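July 9, 2022

Budget day, or budget evening really, because I didn't get to the spreadsheet until everyone else had gone home. I've got until August to hand Ruth Cárdenas a number she can sign, and tonight I have three numbers and don't like any of them.

Where it stands. We want more hand-held grippers so that more people can record at once. The Koller quote came in this morning and it's the tidy one: 8 grippers, mounts and cables included, delivery in 90 days. Grokau is cheaper per unit but sells the finger pads separately, and I know how we go through finger pads. I wrote "PADS!!" in the margin and underlined it twice, then forgot to put them in the total, so the total I proudly read out to Ruth at lunch was wrong. She was nice about it. She asked if I'd also forgotten storage and I said of course not, and then went back to my desk and added storage.

(Storage is the Waltileo line. 128 GB cards, 22 of them. I could get away with fewer if people copied their files off at the end of the day, but they don't, and neither do I.)

What I keep going back and forth on is the pads themselves. The black mesh ones are what I'd buy more of if it were only my money. Ruth wants to try the Dostimine soft ones, which cost more and come in a pack size that makes no sense for us. I spent a good part of the afternoon at the white table with the tea cup, trying to think like a person who has to pay for all this - which parts wear out, which parts get dropped, which parts could we just print ourselves.

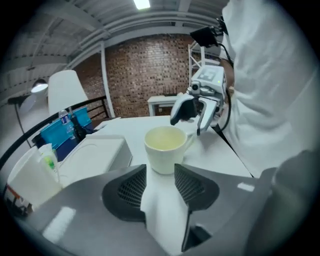 ## Things to sort out before August

- Ask Koller if they'll split the order. Half now, half after the new budget opens, and would the price hold? I bet it won't, but I'd feel silly not asking.
- Get a real pad price out of Grokau. The man on the phone said "it depends" four different ways.
- Printed marker tags: do these in house. I can't believe I nearly paid for them.
- Lab coats. Not my line, surely? Ruth says it's my line.
- Spare cables. Put in twice what I think we need and don't argue with myself about it later.
- More cups. Cheap ones with handles, the plain ceramic kind. I can pick them up myself and keep the receipt this time.

I also owe Ruth a paragraph on why we aren't asking for a full robot arm this year. I started it and it came out whiny, so I deleted it. The short version is that an arm would eat the whole budget, and then we'd have an arm and hardly anything to teach it with. The grippers get us the recordings first. I think she agrees with me but she wants it in writing so she can forward it upstairs, and fair enough!

My gut says Koller for the grippers, one small pack of the Dostimine pads so we can stop wondering, and everything else bought as plainly as possible. That leaves a little over for repairs, if I've added it up right this time. I'm going to check it again tomorrow with coffee, and before I send anything I'm going to look for the word PADS.

Note to self: the Koller quote has an expiry date on page two. Write it on the wall calendar.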